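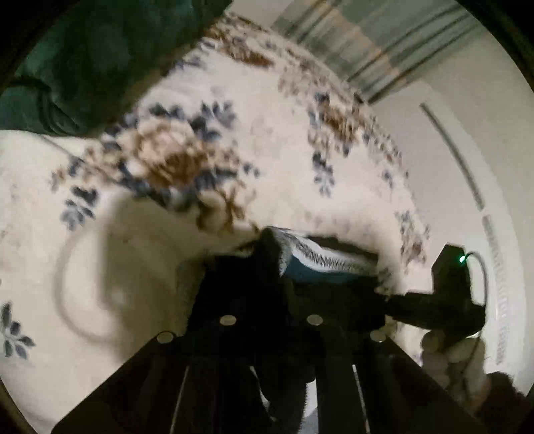 Work and Automation – Unit 2 handout
Instructor: Nataša Obradović
18/01/2023

Read before section. Case is Werkton, textile sorting. Bring the Butari reading too, we didnt finish it.

Where we left off: a job is a bundle of tasks. Machines take tasks. What's left over gets called the job, usually at the old pay.

Werkton basics
– 573 people on the sorting floor before the change
– pick up, shake out, look, decide, drop
– new: hand-held grippers at some stations, arms planned for April

Cloth is hard. No fixed shape, one piece hides another, edges roll under. Boxes were automated long before laundry for this reason.

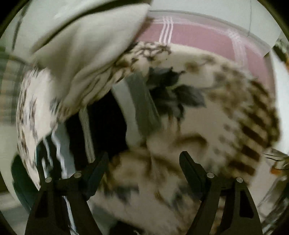 Ladi Balogun's interviews (packet, second half). Sorters talk about feel – weight, stretch, knit or woven. With a tool between hand and cloth they go by eye a lot more. Slower at first. Several said their wrists got tired in a new place. One liked it, less dust on her hands.

Who gets paid for teaching the machine? Management said "same shift, same rate." Ingeborg Ehlers disagrees, see her memo. Target was 1,000 picks a shift, best recorded was 972. Note who set the target and who was'nt asked.

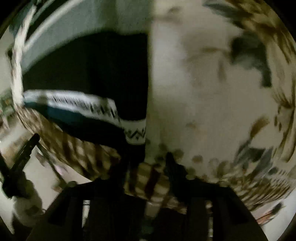 Fig. 2. Gripper at mixed textiles, printed and checked cloth with a black knit.

For section: pick one task from a job you've had. Who would notice if it went away? One page, to Ayodele Ezeani.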